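Can a machine do the kitchen yet? I get asked this more than anything else, so I'm putting my answer in one thread. Short version: parts of it, slowly, if you set the job up right. Long version follows.

Background for new followers. I repaired commercial dishwashers and conveyor ovens for most of my working life. Now I write up trials of household machines. I don't build them and I don't sell them.

A commercial dishwasher is a robot by any fair reading of the word. It does one chore, it does it better than a person, and it asks that everything be brought to it in a rack. The rack is the part people forget. A person loads the rack.

What people want at home is the loading. Also the putting away, the wiping down, and the picking up of whatever got left out. Those are the chores that take the evening.

I keep a log. It has 986 attempts in it, each one a single chore step on a kitchen counter: pick this up, put it there, let go. An attempt passes if the thing ends up where it was meant to go, undamaged, and no person touched anything.

Of those, 236 failed. That sounds decent until you think about how many steps there are in clearing up after breakfast. If every step fails about that often, a full clear-up almost never gets through without help.

The failures are not spread evenly. Boxes and cartons do well. Flat sides, known shape, they stand where you put them. A full carton is harder than an empty one because it wants to swing if you grab it high.

Mugs are fine by the body and poor by the handle. If the handle points toward a wall or another object, the arm has to decide whether to turn the mug first. Most don't turn it. They go for the rim, and a rim grip on a full mug is a spill.

Clear plastic and glass are still trouble. Depth cameras see through them or see the reflection. I've had an arm close on the air behind a food container more than once, then carry the air to the shelf and report success.

Flat things are the worst. A cutting board lying on a counter gives a two-finger gripper nothing to get under. A person slides it to the edge and tips it without thinking. A raised rim helps a little. Getting it out from behind an appliance is a different job again.

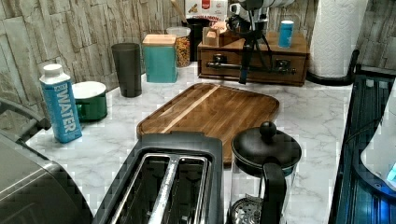 Gerasimos Mitsotakis-Vlachou replied that I'm grading these things against a tidy person with a free evening, and he doesn't have one of those either. He'd take a machine that clears the boxes and leaves the glass for him, and he doesn't care if it needs an hour.

Fair enough, and I've moved toward his view on speed. Slow is all right if you can walk away. My trouble is with slow and supervised. If I have to stand there with my hand near the stop button, I could have done it myself and sat down.

So the number I watch now is how long it runs between calls for help. Best run in my log is 20 minutes on a mixed counter. The usual run is a lot shorter than that.

Next thing: a French press. I use one as a test because it's several problems in one object. Glass body, big handle, a lid that lifts off if you grab the knob. A person knows the knob is for the plunger. An arm that has learned "knobs are for lifting" takes the lid and leaves the rest.

Toasters I leave alone. They have a cord, they may be hot, and there isn't much reason to move one. But the arm has to work around it, and working around things is a good part of the chore. Plenty of the failures in the log are an elbow or a wrist hitting something that wasn't the target.

Paper towels. Tearing one sheet off an upright roll takes two hands for most people, or one hand and a quick jerk. I have 2 clean tears in the log. Every other try pulled a long streamer or walked the holder along the counter.

Somebody will ask about Stultitz and Zunix, so: I've run both. The Stultitz arm is the steadier of the pair and gives up too early. The Zunix keeps trying, which is good for cartons and bad for anything that breaks. I'd want the first one near my glassware and the second one in a stockroom.

Bakalis makes the gripper pads I like best. Soft, a bit tacky, easy to wash. They pick up crumbs and need a wipe between jobs – the arm can't do that for itself.

Shop floor next, since half of you work on one. Machines are well ahead there, and the reason is dull. Someone decided where everything goes. Same bin, same height, same part, same light. Atard runs a packing line I visited in October and the arms there hardly missed. I asked to drop a part in sideways and the line stopped.

That's no knock on them. The line was built so that parts don't come in sideways. A kitchen is built for people, and people leave things sideways all day.

You can meet the machine partway. Fixed spots for the canisters. Square containers in place of round ones. Space between things, about a hand's width. Handles out. I tried this at home for a month and the pass rate went up. I also found I was tidying the counter so the machine could tidy the counter.

What I'd trust one with today: moving boxes and cartons to a shelf, sorting dry goods into bins, carrying empty mugs to the sink area, wiping an open stretch of counter with nothing on it.

What I wouldn't: glass, anything full, anything hot, knives, getting at an item behind another item.

What I don't know: drawers. Results swing a lot with the pull. A small handle mounted close to the face gives very little room for a finger, and a drawer that sticks will drag the whole box forward if it isn't fixed down. I need more runs before I say anything useful.

If you're keeping your own log, please write down why a step failed and what was next to the object. Pass and fail alone won't tell you much. Send them over if you're willing to share and I'll add them with your name on them.

Drawers next. I've got three kinds of pulls to get through and it's going to be slow.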